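Practice Without a Robot

Each student in Victor Mfinanga's automation course gets two hours a week on the real arm. The rest of the work is done in simulation, and this year that part has become a competition.

The course runs from September to the end of spring term. Of the 19 students enrolled, 17 entered. They work in teams on a kitchen task: bring a gripper up to a cabinet above a counter without touching either one. The simulator, Tenero, reports contact force, joint angles and elapsed time after every run. A contact of any size scores zero.
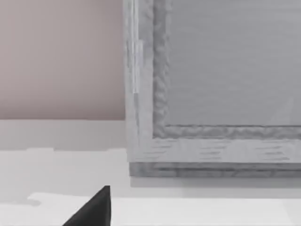
The gripper fingertip near the cabinet in a Tenero run.

Most early entries failed the same way. Students planned the path of the wrist and left out the length of the fingers, so the wrist cleared the cabinet and the fingertips did not. Team Mosoti fixed this by wrapping the whole gripper in a simple box and planning for the box. The method wastes space, but it passed 80 percent of its trials on the first day. Team Emon modeled each finger separately. Their planner took longer to return a path and found routes that the box method rejected.

Mfinanga grades the written log as heavily as the score. "If a run fails, I want the joint angles at the moment it failed," he says. "A student who writes 'it hit something' gets the log back."

The second task uses two arms, and the difficulty moves from planning to vision. Each team has to find the edges of a block on the table using camera data alone. Early detectors relied on brightness, with a fixed threshold separating object from table. In a view such as the one here, the arms and equipment throw wide gray shadows over a nearly white tabletop, and one of them looks like a post with a rectangular head. The dark block in the upper right is a separate matter, with a mottled surface and a crisp lower edge. Several teams now test for surface texture before they accept a region as an object.
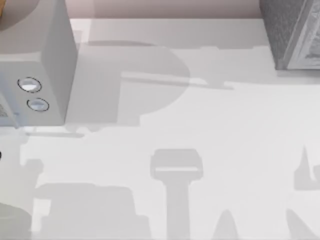 Shadow handling has split the group. Team Drimov asked for the lights to be made adjustable, so that a detector could be tested under several settings. Mfinanga agreed, on the condition that the final round use a setting no team had seen. Mosoti's detector lost accuracy under the new lights - the team had tuned it to a single lamp position - and is being rewritten.

The final round opens on January 22, 2024. The top 2 teams will move their code to the real arm, at reduced speed, with a foam cabinet in place of the simulated one.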